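Re: [gralen-weddings] Place cards vs. a seating board

Jovita Alvarado wrote:

> Hi all, I have a reception coming up in April at the Ocampo house and the couple can't decide between individual place cards and one large seating board by the door. They have 75 guests. The bride likes the look of a board, but her mother wants cards at every setting. The tables are long, set in rows, and the room is narrow. I have always done cards. Has anyone here done a board in a room like that, and did people find their seats without standing around? Also, how late do you let the couple make changes? Mine are still adding cousins.
>
> Jovita

Jovita,

I've worked that room, though only for smaller parties. The trouble with a board at Ocampo is the doorway. People come in from the porch, stop to read, and the ones behind them stay out on the steps. If you go with a board, put it on the porch itself or against the far wall past the coat rack. Don't put it right inside the door.

I would list the names alphabetically and put the table next to each name. A board arranged by table looks better in photos, but a guest who doesn't know their table has to read the whole thing. With 75 names you want two columns, last name first, and letters big enough for the grandparents to read without leaning in.

Having said that, I think the mother has a point about long tables. With rounds, you can send people to a table and let them sort themselves out. With long rows they tend to fill in from the ends and leave single gaps in the middle, and then a couple gets split up. What I did for the last one at Hetstead was both: a board that gave the table only, and a small card at each plate with just the first name. The cards were plain cream stock, folded once, no calligraphy. It cost the couple very little and the caterer liked it, as the meal choice was marked on the back.
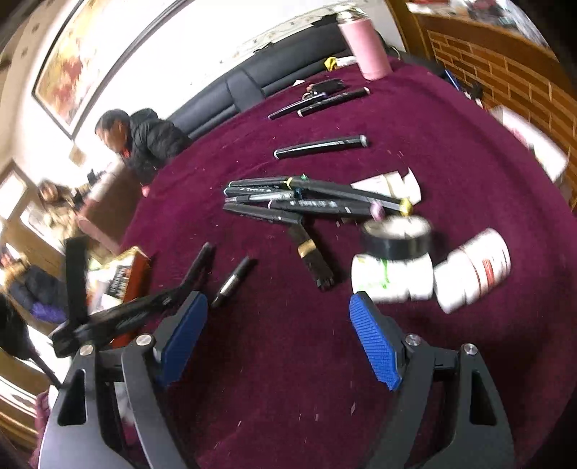 Kylie Tamihana told me off-list that she would skip the board completely for a narrow room and have 2 people at the door with a printed list instead. She says guests like being greeted, and a list can be corrected in pen up to the last minute, while a board with a cousin squeezed in at the bottom looks like a mistake. Her one warning was to give both greeters the same copy of the list, and to collect every older version before the doors open.

That would work well for you if there are two relatives who know most of the guests. I wouldn't ask bridesmaids. They get called away for pictures.

On changes, I tell couples that names are final 3 weeks out and the seating order is final one week out. I put both in the contract now. They still call, of course. I keep a stack of blank cards from the same batch, already folded, and I write the late ones by hand the morning of. If the printed cards are in a script font this will show, so I steer people toward something simple from the start.

For the board itself, if the bride holds out for it, rent instead of buying. The shop in Ostitz has framed mirrors and a couple of painted panels, and they deliver to Ocampo. Ask for the easel with the wide feet — the porch boards are uneven and the light one rocks. Mirrors look nice but they're hard to read when the sun is low, so I would take a painted panel if it's a late afternoon start.

Could you let us know what they pick? I have another long-table reception after yours and would like to hear how the room filled up.

You are receiving this because you are subscribed to gralen-weddings. Contact the list owner | Archive | Back to top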